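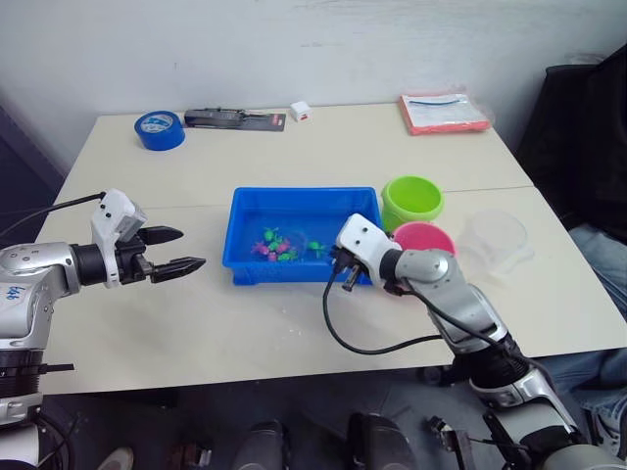

March, harmonium notebook, Purnton job continued

Morning

Humidity in the shop was 60 percent at opening. Left the instrument closed for the first hour and worked on the bench reeds instead.

Where we are: case is off, keyboard is out, reed pan is out and lying on the padded trestles. Bellows are still in the case. Malathi took the exhauster leather off before lunch yesterday and the boards underneath are in better shape than we expected. One old hide glue line along the hinge side came away as powder. The others needed warm water and a putty knife. Don't use the steam wand on the boards near the stencil lettering. The lettering is only under a thin shellac and it blooms.

Reed cleaning

26 reeds done so far, all from the bass end of the front set. They go back in the egg cartons in order, rivet end toward the lid. Please keep to this. Two were in backward this morning and it took me a while to be sure which was which, as the stamped letters on those are nearly gone. I have penciled the note name in the carton under each one.

Method that is working:

Brush dry first, soft brass brush for the frame only, and an old toothbrush for the tongue, always root to tip. Then a wipe with a rag barely damp with alcohol. Slip of thin paper under the tongue, draw it out sideways, hold up to the window and look for lint. Do not push the tongue down through the frame. If there is green on the rivet, leave it unless the tongue is loose.

Chandrasekhar asked about the ultrasonic bath again. I would still like to keep these out of it. On the parlor organ we did before the winter the bath got the frames very bright and then a few of the tongues wandered in pitch for weeks. Maybe the bath had nothing to do with it. There was also a change in the weather. But the dry method is not slow enough to be worth the argument.

Pitch

Customer's question was whether it can play with other instruments. I took a first reading before anything was touched, on test bellows, with the A from the front set. It read 447. That agrees with the fork that Leopold Strebel found wrapped in newspaper inside the case, so I think the instrument was built high and has stayed there. It isn't a case of someone's bad tuning. The whole set sits evenly high apart from the handful that are plainly dirty.

If we bring it down to modern pitch the G above middle C has to land on 392. I tried this on the spare G from the box of odds, which is a close match in scale. Scraping at the root, few strokes at a time, crosswise, with the tongue supported on the steel shim. It came down without complaint and it speaks promptly. The tone is a little duller than before. Consuelo listened from the other side of the bench with her back turned and picked the scraped one as duller too, so it isn't only me.

Points for and against, to put to the customer:

Bringing it down means taking metal off every tongue in both sets. It can't be undone. The thin treble tongues have little to spare at the root and I would expect to break some. Replacements would have to come from donor organs.

Leaving it high means it plays alone or with singers. For a church hall that may be fine. The letter with the job only mentions hymns, and a fiddle player "now and then."

My own preference is to leave it. Sivaprasad prefers to bring it down, on the grounds that an organ that can't be played with anything gets pushed into a corner. Both views should go in the letter. I'll draft it and he can change what he likes.

Note for myself: the reading changes with wind. Pumping hard on the test bellows pulls the big reeds flat by enough to matter. Set the weight on the reservoir and leave it there, and let the note settle before reading. The readings from the first page of this job were taken without the weight, so cross them out.

Bellows cloth

The Grelik cloth arrived. It is stiffer than the old roll and the rubber side has more of a smell. I cut a strip and folded it back and forth by hand for the length of the radio news, then held it up to the lamp. No pinholes at the crease. It takes hide glue well on the cloth face. On the rubber face the glue skins over and lifts, as expected.

The Adance sample is softer and folds better at the corners, but a corner piece stretched over the test block showed light through the weave at the tightest point. Could be just the sample. I wouldn't use it for the exhausters. It might do for the swell motor, where the movement is small.

Decision: Grelik for reservoir and exhausters. Corners to be cut with more overlap than the old ones. The old pattern is traced on brown paper and pinned inside the cupboard door. Add the width of a thumb on the hinge side only, and mark the new line in red so nobody cuts to the old one.

Glue pot: keep the lid on. It had thickened by noon and I added water twice. The second batch was too thin and I threw it out.

Afternoon

Keyboard. Front rail felt is moth eaten from the middle up to the top. Punched new ones from the green felt. Thickness is close to the old felt where it was protected under the end block, so key dip should come out near original, but check with the real keys before gluing anything. Several keys were tight on their pins. Eased the bushings with the pliers, no cutting. The low D sharp was tight because the key is warped, and easing the bushing only made it wobble. Put the old bushing cloth aside and rebush that one.

Pallets: the leather is hard and shiny. Sivaprasad thinks it can be raised with a wire brush and reused. We tried one. It sealed on the flat plate and leaked on the pan, so the pan may have a slight hollow there. Straightedge before blaming the leather. If it is the pan, then new leather with felt behind it will take up the difference and there is no need to plane anything.

Stop action: not looked at yet apart from the Vox knob, which has a broken shank. The pieces are in the jar marked P. The fan itself spins freely.

There is also the matter of the Gowda harmonium, the hand-pumped one, which has been waiting on the lower shelf. It only needs a reed cleared and the rear flap rehinged. Malathi would like to do it start to finish on her own and I said yes. She should use the same carton system.

Supplies to order

Hide glue, the medium strength
Bushing cloth, red
Brass pins, long ones, for the stop action
Alcohol
Pencils, soft

To do next

Finish bass reeds, front set, then start the rear set.
Straightedge on the pan, lengthwise and both diagonals.
Letter to customer about pitch. No scraping on the real reeds before there is an answer in writing.
Cut reservoir cloth. Two people for this, it doesn't lie flat.
Ask Leopold where he put the fork.

Evening, added later

Looked at the spare G again after it had been sitting on the bench. It reads slightly sharper than when I left it. Left the meter on and will read it again before the heat comes on in the morning.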